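Lonari Kitchen Bench: data card
14 shares | 3 comments

Version 2, Aug 25, 2023
Maintained by Imani Lyons and Safta Ene, Tedaden

# What this is

Lonari is a set of recordings of two-armed robot work on ordinary kitchen jobs: lifting lids, moving vegetables, putting things into pots and taking them out again. We made it with the catering team at Drolska, who cook 300 lunches a day for the offices upstairs, and we're very happy to be sharing it at last!

The set holds 1,000 episodes. Each one is a single short job with a written instruction. 200 of them are marked `retry`, meaning the first go at a grasp missed and the operator tried again. Please don't throw those away - they've been the most useful part for us.

# Why a canteen

Graça Valente runs the kitchen at Drolska, and the task list is mostly hers. We came in with grand ideas about chopping and plating. She asked her cooks what they would gladly hand over, and the answers were much plainer: lids on hot pots, reaching across the hob, the same carry from bench to pan all morning. So that's what we recorded.

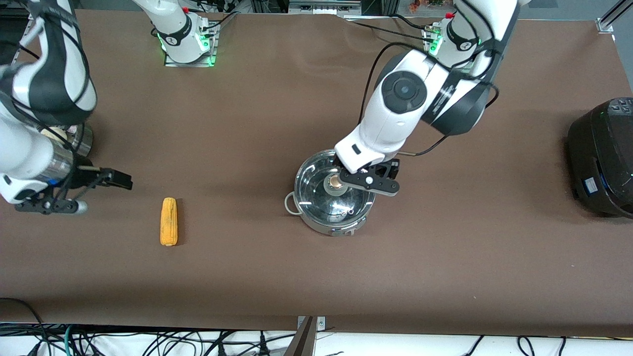
Lids got more attention than anything else on the list. A cook does it without looking, usually while talking to someone, and a two-fingered gripper has to come down square over the knob and close on it before any lifting can start. Glass is harder again, as reflections confuse the depth estimates. If your model copes well with clear lids, do write to us, we'd love to hear how.

# What changed for the staff

Two of the cooks, Fitzgerald Crenshaw and Ailbhe Mac Mathúna, trained as operators and recorded a good share of the episodes. They were paid at their normal rate, with sessions capped at 90 minutes. Both now write task instructions too, and theirs are better than ours. Ailbhe's wording is short and exact ("lid off, set it down flat, knob up") and we ended up rewriting the older ones to match.

Not everyone was keen. There were fair questions about hours, and Drolska agreed in writing that no shifts would be cut during the project. What happens after September is still being talked through, with the cooks in the room.

# Layout

- `episodes/` - one folder per job
- `instructions.csv` - plain-text instruction, author initials
- `splits/` - train and test lists

Left and right always mean the robot's own left and right. Nearly every new user trips over this one.

# Known gaps

No liquids and no lit hobs. Most work surfaces are plain, so expect trouble on a crowded bench. The Nyamweya add-on, with trays and ladles, is being checked now and will have its own card.

# Contact

Open an issue on the repository, or write to Safta for access to the larger files.

3 comments | Share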